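Module 3061: Robot Handling Laboratory
Handout 2 – Picking from a bin

Revised 2025-08-01. Replaces the February version, which still had the old marking scheme.

1. Purpose

The exercise concerns the picking of mixed objects out of an open bin with an industrial arm and a finger gripper. By the end of it each group should have a working pick routine, a log of attempts and a short report. The log matters more than the success rate. A group with a modest rate and a complete log will be marked above a group with a good rate and gaps.

You should already have passed the safety test and completed Handout 1 (frames and tool calibration). If your tool frame from Handout 1 was out by more than the stated tolerance, redo it first. Errors in the tool frame show up here as missed grasps and are tiresome to trace.

2. Frames

Three frames are used throughout: the base frame B of the arm, the tool frame T at the gripper, and the bin frame K. The origin of K is the front left inner corner of the bin floor, with x along the front wall, y towards the rear wall and z upwards. A grasp is written as a position in K, an approach angle and a finger opening. Convert to B only at the last step. Groups who mix the two part way through tend to lose a sign.

The bin is clamped, but do not assume that it has stayed where it was. Touch off three points on the rim at the start of each session and compute K afresh. The script in the Panagiotou folder does this and prints the residual.

3. Objects

The object set is mixed on purpose. Rigid objects such as blocks and wheels have a small number of sensible grasps and either come up or do not. Cloth has many possible grasps, and most of them are poor. String is the hardest: it is thin, lies almost flat on the floor and gives the fingers very little to close on. Treat the three classes separately in your code. A single rule for all of them will favour the rigid ones and hide the failures in the rest.

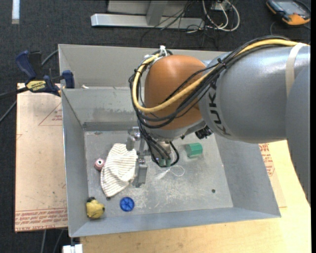 The approach should be vertical unless a wall prevents it. Near a wall, the limit is usually set by the wrist and its cabling, not by the fingers, and the collision model supplied with Moleck does not include the cables. Keep the margin given in the settings file. Do not reduce it to reach an object in a corner; record the object as unreachable and move on.

4. Procedure

a) Check the clamp and touch off the rim.
b) Load the Vesis configuration for your group and confirm the speed limit shown on the pendant.
c) Place the objects by hand with the arm parked and the drives off.
d) Run the detector and save its output before any motion.
e) Choose one grasp, write down the reason for choosing it, then execute it.
f) Record the outcome using the codes in section 5.
g) Return the object to the bin, in a different pose, and repeat.

Each group makes 52 attempts. Stopped attempts count towards the total and must be logged. One member keeps a hand on the enabling switch whenever the drives are on and does nothing else during that time – no typing, no note taking.

5. Outcome codes

S – object lifted clear of the rim and held
D – object lifted and then dropped
M – fingers closed on nothing
W – wrong object lifted
C – contact with wall or floor above the force limit
U – no reachable grasp found

Where two codes apply, use the one that occurred first. If cloth or string is lifted together with another object, log the intended object as S and add a remark. The Bredholm notes use a separate code for this case; we do not.

6. Report

Maximum 11 pages including figures. Give the success rate by object class as well as overall, with the number of attempts behind each rate. Discuss at least one failure in detail, tracing it from detector output to final pose. State whether the fault lay in perception, planning or contact, and what evidence you have for this. "The gripper slipped" is a description of the outcome and will not be accepted as a cause.

Code goes in the group repository, with the raw log next to it. Do not edit the log after the session. Corrections go in a second file.

7. Known problems

The detector sometimes reports scratches on a metal floor as thin objects. Raising the height threshold removes most of these, and also removes real string. Say in the report which value you used.

If the pendant shows a communication fault after a long pause, restart the Vesis session and leave the controller running. K must then be computed again.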